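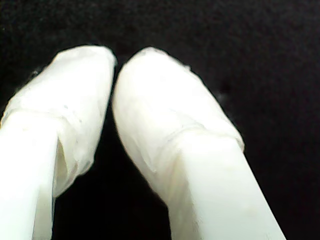

4. Packing bench, two-arm setup (Clasine kits)

Replaces the old section 4. Old one was for hand packing only, throw it out. If your printout says "packers' bench" at the top it's the wrong one.

Last edited 2023-09-07, F. Barajas

4.1 Who does what now

Arms load the tray. Person checks the tray, lids it, stacks it. Person also restocks, changes finger covers, and clears jams. Nobody is expected to keep pace with the arms. If lids pile up, pause the run. Pausing is fine and doesn't go on anybody's record.

Rotation is 2 hours at the bench, then swap to labels or receiving. Same for everyone, leads included. Fulgencio Barajas keeps the rotation sheet; ask him before trading slots so the sheet matches who's really there.

Hand packing stays as the fallback. Keep your bench stool, keep your bin scoop. When the arms are down we pack by hand at the hand rate, and the day's target drops to match. Jullato agreed to that in writing, copy is in the front pocket of this binder.

4.2 Before you power up

1. Wipe the bench. Dry cloth. Bits of grit under the tray will tip it and the divider ends up where the finger wants to go.

2. Look at both finger covers on each arm. Small creases are normal. Change the cover if it's torn through, if it turns on the finger, or if you can see bare finger at the tip.

3. Push each cover down snug. Loose hem at the bottom: tape it or trim it. Don't leave it hanging over the joint.

4. Fingers apart, nothing in the grip. If something is still in there from the last shift take it out by hand with the power OFF.

5. Check the wire loop on each arm. Should swing free. Not under the tray, not around the bracket.

CAUTION: covers get changed with the arm off at the wall switch. The pause button does not cut power to the servos. You can get a pinch from a paused arm.

4.3 Picking up tape rolls

Two ways to hold a roll. Through the hole, or squeezed from outside. Rellow picks which one, going by how the roll is lying. You don't choose it on the screen any more, that menu is gone.

1. Set rolls flat on the bench, left of the tray. Hole up. Leave a hand's width between them.

2. Start the run in Rellow. Press Start, then Confirm. Both.

3. Watch the first pickup all the way through. Then you can look away.

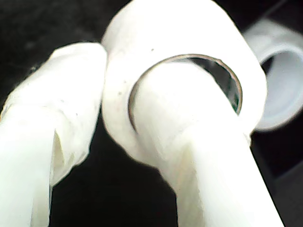
Fig. 4-2. Roll hung over the right finger, left finger alongside.

4. If a roll rides down the finger and sticks, pause, power off, slide it up and off toward the tip. Don't yank sideways. The cover comes with it and then you're changing that too.

5. Rolls with a crushed core go in the reject bin. Finger won't go through cleanly and it'll try over and over.

Note: the retry limit is set to 16. Then the arm parks and the light goes amber. Most people pause it well before that, go ahead.

4.4 Bars

Bars go to the right of the tray, long way running with the tray wall. Right arm handles these. One bar out at a time untill the hold test is done.

1. Lay the bar flat, printed side up, crimped ends clear of the tray.

2. Let the right finger come down on the middle of the wrapper. Middle only. On a crimped end it'll slide off and take the wrapper end with it.

3. Feel the bar after the first hold test. Snapped inside? Drop grip force one notch and test with a fresh one. Snapped bars go to the break room box, write them on the tally first.

4. Keep the camera cable on the left arm where you can see it. It can lie across the tray rim while the arm is reaching over, but not down inside a compartment.
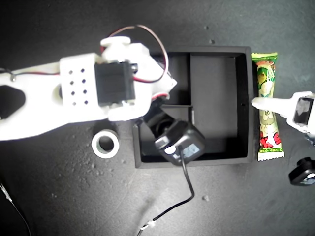 5. Clear the hold test on the screen. Now you can load the rest of the bars.

4.5 Tray layout

Tray has one tall compartment on the right and two small ones on the left, upper and lower. Dividers are thin and they bend. If one's leaning, swap the tray, don't straighten it mid-run.

Upper left: tape roll, flat, hole up.
Lower left: tape roll, the same.
Right: bar, long way.

Order is left side first, bar last. We tried bar first in trials and the left arm kept bumping it on the way over. Mikuš trays have the layout flipped, see section 6, don't run them on this program.

When the upper roll is down and the lower compartment is still waiting, hands stay out. This is the point where people reach in, it looks like the arm has stopped.

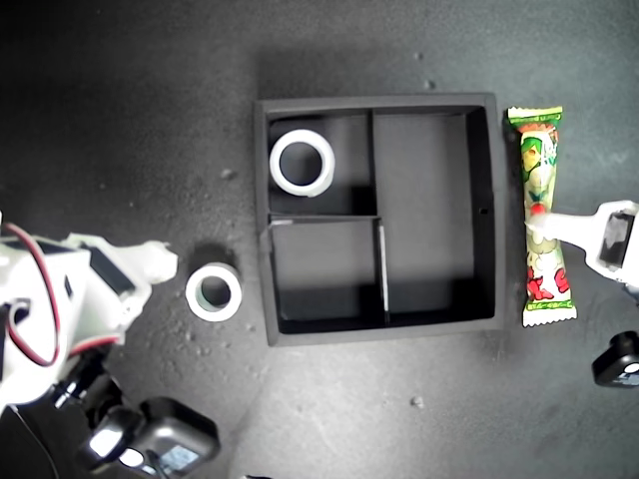

It hasn't, it's waiting on the camera check. Can take a few seconds, longer if the wrapper throws a glare. Give it the time. If you really want to place the second roll yourself, pause first, place it, then tap Skip Item. If you place it without Skip the arm will bring another one and set it on top.

4.6 Checking and lidding

1. Wait for the green light and both arms parked.

2. Look in the tray. Rolls flat, bar not riding up on the divider.

3. Fix small stuff by hand. A roll sitting crooked isn't a fault, just push it down.

4. Lid on, press both long sides, stack. 51 trays to a cart, then a new cart.

5. Wrong item or missing item: tap Flag. Flags go to the program, they're not a mark against the packer. We want them. The trial had 2,854 trays and the flags are where most of the changes in this section came from.

4.7 Stops

Red button, front edge of bench. Anyone can hit it, any reason, incuding visitors.

After a red stop:
Power off at the wall.
Clear the bench, all of it.
Tell the lead.
Restart from 4.2 step 1. No shortcuts from the middle.

Amber light only: read the screen, fix, tap Resume. Same amber a third time in one slot, stop using the arms and go to hand packing. Leave a note on the clipboard with the tray type and which arm.

4.8 Training

New people do hand packing first, then this. Two slots alongside someone signed off, then their own slot with the lead in the room. Temps too. If you've been away since last December your sign-off is for the old software and you need the screen part again. See Fulgencio for the form, it's one page.

Spare covers: drawer under the labeler. Spare trays: shelf behind it.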